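Last updated: May

Dispensing cell moves to shared operation

The portioning step at Gastton will be handed over from the development group to the packing staff this month. Until now the cell has been run only by the people who programmed it. From the handover on, whoever is rostered on portioning starts it, clears its faults and signs off its log.

The task is a simple transfer. A clear container holding small mixed pieces is gripped, carried to a standing cup and tipped until the contents have run out. By hand, a full shift comes to 900 pours, and most of the strain reports filed from the packing room list the wrist. The tilt is the repetitive part. Filling and staging the containers involves walking and reaching, and the staff who do it have asked to keep it.

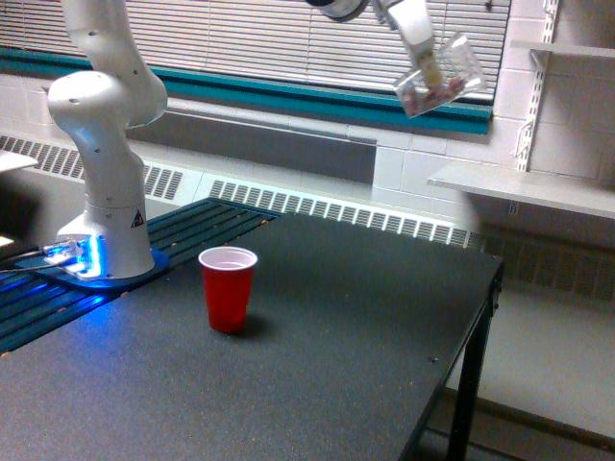 Under the new arrangement, manual work is limited to three points in the cycle: loading source containers, placing receiving cups, and inspecting filled cups before they go to the Belis sealing line. The tilt itself is no longer a manual operation except when the cell is down.

The motion program was supplied by Tekance and modified on site. The original version rotated the wrist at constant speed, which gave acceptable results with uniform material and poor results with mixed sizes. Larger pieces bridged at the rim, then released together. The current version rotates quickly to 62 degrees, holds, and completes the tilt at a lower rate. The hold is set to 2 seconds. Operators can lengthen it from the panel but can't shorten it.

Cup position is the main source of stoppages. A cup set down off its mark is not corrected by the program, and the material goes on the table. Of the 83 stops logged during the trial period, the majority were traced to placement. Marking the table more clearly was tried first. A locating fixture is on order from Cordero and will be fitted when it arrives.
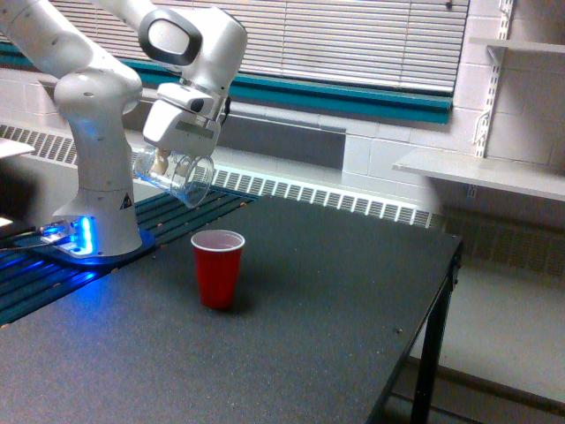

One comment from the late shift was that the stops are easy enough to clear, but the log asks for a fault code before it lets anyone restart, and the code list is written for programmers. The same commenter asked whether time spent on faults would count against the portioning target.

It won't. Fault time is recorded separately and is excluded from the individual figures. The code list is being cut down to plain entries (cup out of place, container not gripped, spill, other), with the long codes kept in a second menu for maintenance. 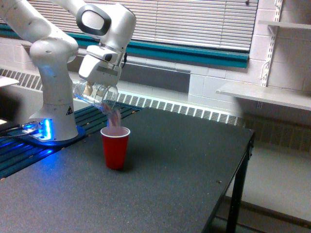 Staffing on portioning stays at its present level through the handover. The hours released from pouring are assigned to inspection, where the backlog has been longest, and inspection is paid at the higher grade. Anyone moving across needs the short inspection course first. Places are booked through the shift lead, and the course is given in working time.

Manual pouring stays on the training plan. Each operator will do one manual session a month so the room can keep running when the cell is out of service. Containers and cups are the same for both methods, and no change to the benches is needed.

Requests for changes to the motion program go on the sheet beside the panel. Include the material and the hold setting in use at the time.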